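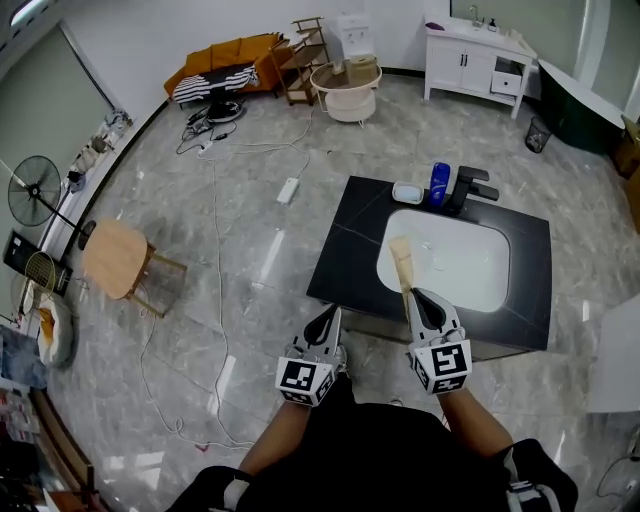 Jonalyn Rivera wrote in to say that standing a squeeze tube on its cap overnight gets her an extra week out of it, and I am completely sold!

Tubes and bottles by the sink, a few more things that work

Squeeze from the bottom and fold as you go. A binder clip holds the fold (the small black ones are plenty).

Wipe the neck before you close it. Dried paste is what makes caps crack, and I went through 2 of them in July before I caught on.

Give bar soap a dish with ridges or a slotted bottom, and tip the water out every night. Mine lasts so much longer now – I love this one.

Keep only what you use daily next to the faucet. Everything else goes in a bin underneath, and wiping the counter takes 17 seconds. I timed it!

Dark countertops show every dried drop, so keep a small dry cloth within reach.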